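# Gripper week, part two: fruit on a plate

I promised Jytte I'd put these up before the end of the month, so this page is dated 24 February 2020 and I'm calling that a win. If you read part one you already know the setup: we're comparing finger pads and camera positions on hand-held grippers, using ordinary stuff off the kitchen shelf, and writing down what we like and what drives us nuts. No lab coats, lots of snacks.

The last round was boxes and cans, and boxes and cans are easy. You close the fingers, you lift, you're done. I wanted shapes that roll and skins that bruise, so this round is all produce. Marta Kravets did the shopping and came back with far more citrus than I'd asked for (no complaints, it smelled great in there!).
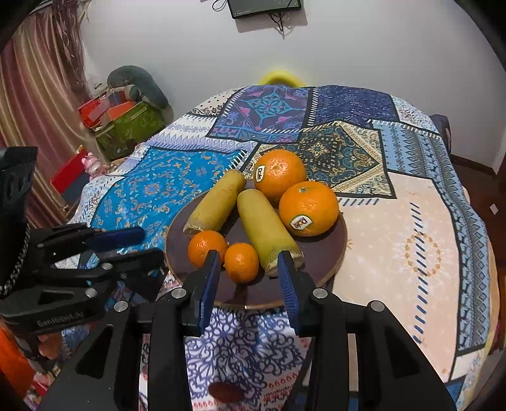

My rule for the session was small things first. A mandarin sits low on the plate, so you have to come in at a pretty steep angle if you want the pads on both sides of the fruit before you squeeze. Come in too flat and the fingertips nudge it away and you end up chasing it. I did a lot of chasing. Yurii Zinchenko did much less, and he was very gracious about it for the first ten minutes.

About those blue pads: I'm a fan of the ridges. I'd been leaning toward the smooth ones from our October tests, mostly for looks, but on round fruit I like having something with a bit of texture against the peel. Solomiia disagrees and wants a softer pad with no pattern at all. We've agreed to run both sets and stop arguing over lunch.

The big oranges are a whole other job. You need to open up wide before you get anywhere near them, and it's tempting to grab high because that part is easy to see from the camera. I kept telling myself to go for the middle. Long pieces are more a question of balance, so pick your spot along the length and look at where the ends are pointing before you lift.

We logged 70 tries for this round, which takes the full Prolano folder to 2,456 clips. Hnat Kuzmenko is sorting them by object and by pad, and he has 267 left to label, so please be nice to him.

Still on my list:

- the same plate with the Skollberg wrist camera, mounted a little higher
- Solomiia's soft pads, on the mandarins only to start
- 2 grippers on one long piece, one at each end (I really want to see this!)

If you have a favorite awkward fruit, send it my way. Marta has already put in a vote for kiwis, and I'm holding out for a pineapple.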